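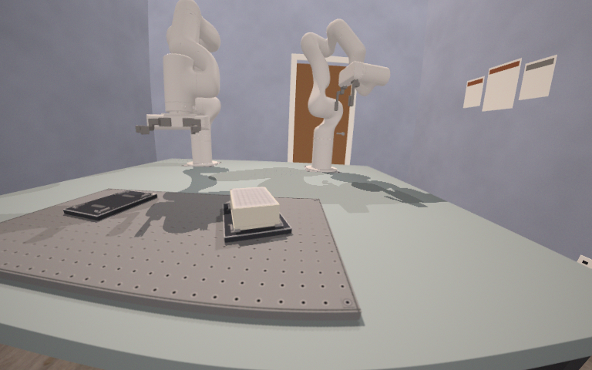 Figure 4. The two-arm bench in the Vumura simulator, with the breadboard, the tray and the plate holder in place.

4. Setting up and running the plate transfer task

This section takes you from a fresh install of Vumura to your first scored batch of simulated plate transfers. It's the part of the guide we most enjoyed writing, partly for the moment when a policy that has only ever seen rendered benches starts lining up a plate by itself. Go through the steps in order the first time. After that you can skip around as you like.

You should already have finished Section 3 (installing the simulator and checking your graphics driver). If the test window in Section 3 opened but stayed gray, fix that first.

4.1 What the task measures

The method we use is called Inunlow. It trains a policy on demonstrations replayed in simulation, with small changes to the layout on every replay: the plate holder slides a little, the lights move, the arms start from different poses. The idea is that the policy learns to find the plate relative to the holder and stops leaning on where the plate happened to be last time.

A run counts as a success when the plate ends up seated in the goal position and both grippers are clear of it. Seated means flat. A plate resting on the rim of its target is a miss, even if it looks fine on screen, and you will see plenty of those early on!

4.2 Loading the bench

1. Start Vumura and choose Open Bench from the main menu.

2. Pick plate_transfer_dual from the list. Loading takes longer the first time while the collision shapes are built.

3. Wait for the status line to read Ready. Don't press Play yet.

4. Compare your window with Figure 4. You should have two white arms on round bases toward the far side of the table and the perforated breadboard in the foreground. The black tray goes on the left part of the breadboard, and the white block, which looks like a plate or tip rack, sits on its black holder near the middle.

5. Open the Objects panel and confirm that the plate is listed as a child of the holder. If it isn't, drag it onto the holder entry and reload.

6. Save the bench under a new name. The shipped version is read-only, and edits to it are dropped when you close the window.

Note: The door, the walls and the posters are visual only. They have no collision shapes, so an arm can pass straight through them without raising a contact warning. If you want the room to count, turn on Solid Background in the bench settings and expect slower stepping.

4.3 Checking the arms

1. In the Arms panel, select Left and press Home. Do the same for Right.

2. Open and close each gripper once with the slider. The fingers should move together. If one lags, the joint coupling is missing from your robot file; see Section 7.

3. Switch on Show Frames. Each gripper should carry a small set of axes between its fingers.

4. Jog each wrist by hand, a little at a time, and watch that the axes follow.

5. Turn Show Frames off before recording. The axes are drawn into the camera view, and a policy will happily learn to follow them. We lost most of a Wednesday to this.

Caution: Never copy joint limits from the simulator to real arms. The simulated limits are wider on purpose, so that demonstrations don't stall at the edges. The limits for real hardware belong in the controller and must be set there.

4.4 Recording demonstrations

You can record with the keyboard, but a hand controller gives much smoother paths and is far more fun.

1. Press Record. The timer starts at your first movement.

2. Bring one gripper over the plate and come down slowly with the fingers open.

3. Close on the long sides of the plate. Stop when the contact light turns green.

4. Lift, move to the goal marker and lower. Let the plate settle before you open the gripper.

5. Back straight up, then press Stop.

6. Mark the take Keep or Discard. Be strict here. A clumsy take that happens to succeed teaches clumsy habits.

Collect 100 kept takes before you train. Fewer will train without an error, but our own small sets gave policies that did well in the middle of the breadboard and drifted toward the edges of it.

Note: Vary your speed and your line of approach a bit. If every take comes in from the same side, the replay step has very little to work with.

4.5 Expanding the set with Inunlow

1. Open the Inunlow tab and load your kept takes.

2. Set Layout Shift to Medium. Low is useful for checking that the replay works at all. High can push the holder where neither arm has a comfortable reach.

3. Leave Light Shift on. Arm shadows fall across the breadboard and the plate, and the policy needs to see them land in different places.

4. Press Expand. Replays that end in a failed transfer are thrown out automatically, and the log tells you how many were dropped at each stage.

5. Read the log! A high drop count at the grasp stage nearly always points to a finger pad offset. A high count at the release stage points to a goal marker that sits too low.

4.6 Training and scoring

1. Choose Hashemi as the policy type. It is the small model we ship with the guide, and it fits on a single desktop graphics card.

2. Start training and leave the preview closed. It slows things down more than you would expect.

3. When training ends, open Score and set the number of runs to 200.

4. Tick Fixed Seeds if you plan to compare two policies.

5. Press Run and export the results table when the bar is full.

In our March tests, policies trained on expanded sets beat policies trained on the raw takes on every layout setting, and the gap was widest when the holder had moved. That still makes us smile. Results on a real bench are less settled. We have tried the transfer at only 2 sites so far, the Brilotcombe lab being the more demanding one on account of its low sun in the afternoon, and grasping carried over better than release did. Section 9 has the tables.

4.7 Common problems

Plate jumps when the gripper touches it: lower the contact stiffness one notch, then reload the bench.

Arms start tangled: the start pose range is too wide. Reset it in the Arms panel.

Score stays at zero but the transfers look right: check the goal marker height, then check that the gripper clearance isn't set larger than the room above the plate.

Replays look identical: Layout Shift is Off, or you are viewing the raw takes. The tab name shows which set is loaded.

Continue to Section 5 to add a second plate to the bench.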